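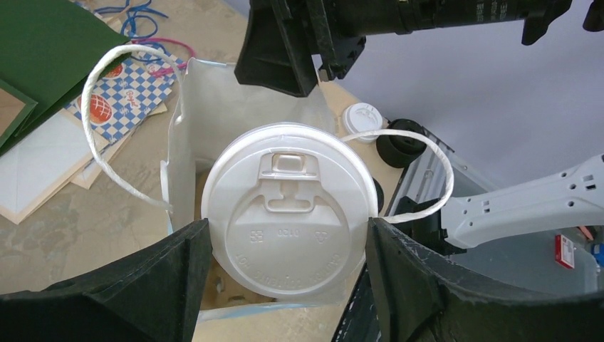 手挽きコーヒーミルの商品説明には「香りが変わる」と書くのが決まりのようになっていますが、当店はこの言葉をあまり信用していません。豆が古ければ、どんなミルで挽いても古い豆の香りがします。湯の温度や量のほうが効くことも多いですし、飲み方でも印象は違ってきます。持ち帰り用の白いプラスチックのフタ、縁が盛り上がっていて小さな飲み口のツメがついたあれをかぶせて飲む人に、粒度のばらつきが何ミクロン減りましたと説明しても、まず鼻まで届く香りの量が限られています。ですからこのページでは、Pramance 手挽きミルについて、使ってみて確かめられたことと、確かめられなかったことを分けて書きます。

Pramance 手挽きコーヒーミル(Nieto 製)
取扱い:Putardale
在庫:あり(ブラックのみ。シルバーは次回 April 入荷予定)

商品仕様
本体重量:763g
刃:ステンレス製コニカル刃
粒度調整:内部ダイヤル式
保証:2年(刃の摩耗、落下による破損は対象外)
替え刃:2,875円(別売)
付属品:ハンドル、掃除用ブラシ、説明書
食器洗浄機:不可

重さについて
まず重いです。メーカーの紹介文では「安定感のある重量」となっていますが、手の小さい人が片手で胴を握って回し続けるには、はっきり言ってつらい重さだと思います。当店で仕入れを担当している Nermina Zupan は、毎朝使うつもりで家に持ち帰り、結局は膝にタオルを敷いて挟んで挽くやり方に落ち着きました。それで不満はないそうですが、旅行やキャンプに持っていく気にはならないとのことです。「アウトドアにも最適」という箱の文句は、車で行く人向けに割り引いて読んでください。

挽き心地
回転は滑らかです。軸受けが二か所に入っているため、空回しするとよく回ります。ただし空回しの軽さで良し悪しを決めるのはおすすめしません。豆を入れれば抵抗の大半は豆のほうから来ますし、浅煎りの硬い豆ではこのミルでもそれなりに力が要ります。店頭で空のままくるくる回して感心している方には、なるべく豆を入れて試してもらっています。試し挽き用の豆は深煎りと浅煎りを置いてありますので、浅煎りでどうぞ。深煎りだとたいていのミルが良いミルに思えます。

粒の揃い方
入荷後に店で7kgを超える豆を挽いてから、ふるいにかけました。中挽きでは確かに揃っています。微粉も、当店で扱っている下の価格帯の品より少なめでした。細挽きになると差が縮まり、エスプレッソ用の粒度では一目盛りの幅が大きすぎて、狙ったところに止まりません。箱には「エスプレッソからフレンチプレスまで」とあります。エスプレッソの側は、対応しているというより、挽けないことはない、くらいです。
粗挽きは別の問題があって、大きなかけらが混じります。フレンチプレスなら気にならない程度ですが、水出しで長く置くと味に出るかもしれません。出ないかもしれません。飲み比べは三人でやって、意見が割れました。

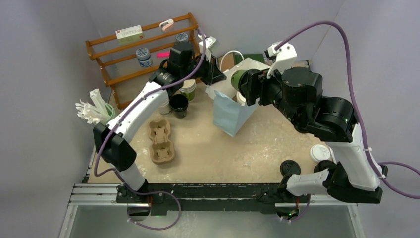
容量の表示も、そのまま受け取らないほうがいい項目のひとつです。説明書には「約二杯分」とありますが、一杯が何ミリリットルなのかはどこにも書かれていません。小ぶりの磁器のカップで考えているのか、外で使うようなたっぷりしたものなのかで、必要な豆の量は倍近く変わります。オリーブグリーンの胴のカップを見て、これで一杯と思う人もいれば、二杯と数える人もいるでしょう。当店では杯数での案内をやめて、浅煎りなら擦り切りより少し下まで、深煎りは膨らんでいるぶんさらに入る量が少ない、とだけお伝えしています。自分のカップに普段どれだけの豆を使っているか、一度はかりで量ってから来ていただくと話が早いです。

静電気
冬場は粉が受け容器の内側に張りつきます。「静電気除去加工」と外箱に印刷されているのですが、加工の有無でどれだけ違うのかをメーカーに問い合わせたところ、比較した資料はないという返事でした。挽く前に豆へ霧吹きを一吹きするほうが効きます。この方法は加工のないミルでも同じように使えますから、加工の値打ちについては保留にしておきます。

手入れ
刃は水洗いできると書いてありますが、洗ったあと完全に乾かすのに思いのほか時間がかかります。急いで組み立てると奥に水気が残るので、普段はブラシで払うだけで十分です。分解は簡単です。組み直すとき、薄い座金を一枚入れ忘れる方が多く、ダイヤルが合わなくなったという問い合わせの大半がこれでした。座金だけの販売もしていますので、流しに落としてしまった方はお問い合わせください。

刃の寿命
替え刃の案内に「長寿命」とありますが、期間も豆の量も示されていません。販売開始からまだ日が浅く、刃を交換するところまで使い込んだお客様を当店は知りません。ですから寿命については何も言えません。替え刃を本体と一緒に買う必要もありません。切れなくなってからで間に合います。

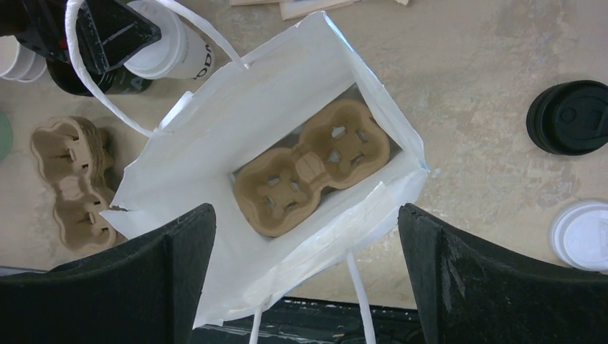 口を開いた白い紙袋

梱包と配送
贈り物として選ばれる方が多い品ですが、外箱の作りはやや薄く、角がつぶれやすいです。配送の場合は当店の段ボールに入れ直してお送りします。包装紙でのラッピングは承っていません。外箱のわずかなへこみによる返品はお受けできませんので、気になる方は店頭で選んでください。

比較:Govomance との違い
よく並べて聞かれるのが Govomance の手挽きミルです。あちらは軽く、目盛りが外側についていて、調整がずっと楽です。粒の揃い方は中挽きで Pramance に少し負けます。「少し」というのは、ふるいの上では見える差でも、ドリップで淹れて黙って出されたら当店の人間でも自信がないという意味です。毎日粒度を変える人、手首に不安のある人には Govomance を勧めます。決まった粒度で中挽きだけ挽く人なら、こちらを選ぶ理由はあると思います。いま使っているミルに不満がないのなら、買い替えは要らないでしょう。同じお金で良い豆を何袋か買うほうが、違いは早くわかります。

お客様の声
「音は静かめ。早朝でも家族は起きません。ただ、説明書の日本語が読みにくく、粒度の合わせ方は動画を探しました。」(Ignacio Cifuentes 様)
「香りが劇的に変わると聞いて買いましたが、劇的ではないです。丁寧に作ってある道具だとは思います。」(Visitación Pacheco 様)
「ハンドルが外れやすいという感想を見かけて心配していましたが、奥まで押し込めば外れませんでした。重いのは本当。」(Rodrigo Ortuño 様)

よくあるお問い合わせ
店頭で浅煎りを試すのに予約は要りますか。
要りません。混んでいるときは少しお待ちいただきます。

電動ドリルで回してもよいですか。
軸の形は合うようですが、保証は切れます。刃が熱を持つかどうかも当店では試していません。

胡椒や岩塩は挽けますか。
おやめください。塩は刃を傷めますし、胡椒の匂いはなかなか抜けません。

返品について
未使用に限り、到着後一週間以内にご連絡ください。一度でも豆を挽いたものは、味が合わないという理由では返品をお受けしていません。初期不良は使用後でも交換します。ダイヤルのがたつきは、ご連絡の前に座金の有無をお確かめください。

このページの文責:Leandro Soler(Putardale 器具売場)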